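Speaker notes - "Your planner is fine, your clock is lying"
Talk for the Ferrand tooling meetup, 16th July. 20 minutes, 2 of them for the laptop to find the projector.

Slide 1. Title. Say hello. Don't apologise for the font.

Slide 2. What we were asked for in June: a grasp planner that learns from hand-held gripper recordings. What we spent our time on: timestamps. Pause for the knowing laugh. If there isn't one, carry on as though there was.

Slide 3. The stack, bottom to top. Loster reads the recordings. Ident works out where each gripper was. Viltari turns the lot into something a policy can train on. Mention that the arrows between the boxes took longer than the boxes.

Slide 4. The bug. Gripper width and wrist video were 19 frames apart. Training loss looked gorgeous. The policy learned to close its jaws with great confidence on air. Play the clip. Let it run to the end, it gets worse.

Slide 5. The fix. One clock for everything, resampling done once, in Loster, and nowhere else. Show the old code with its three helpful little offsets. Admit to writing one of them.

Slide 6. Perception. Printed cloth is the tracker's friend and the segmenter's enemy. Ident loves high-contrast calligraphy because there are corners everywhere. The segmenter has to decide where a pale dish stops and a pale cloth starts, and some days it would rather not. Point at the rim between the fingertips: a thin edge, one finger inside, one out, and that's the pose the planner has to get right. Then point at the second gripper coming over the far side of the dish. Two tools, two trajectories, one clock. Refer back to slide 4 with suitable bitterness.
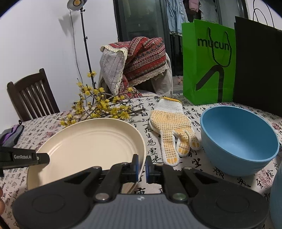 One reviewer of the draft slides asked why we don't just estimate the offset per recording and correct it in Viltari, given that cross-correlating jaw motion against the video is cheap and would rescue the old data too. Fair point. Answer: we tried it, and it works nicely until somebody holds the jaws still, when there's nothing to correlate and it picks a number it likes the look of. Keep this as a backup slide.

Slide 7. Numbers. 15 recordings held out, all re-run after the fix. Don't read the table aloud. Colour key is bottom left.

Slide 8. Questions. Repeat each one for the people at the back. If asked when Loster gets proper docs, drink some water.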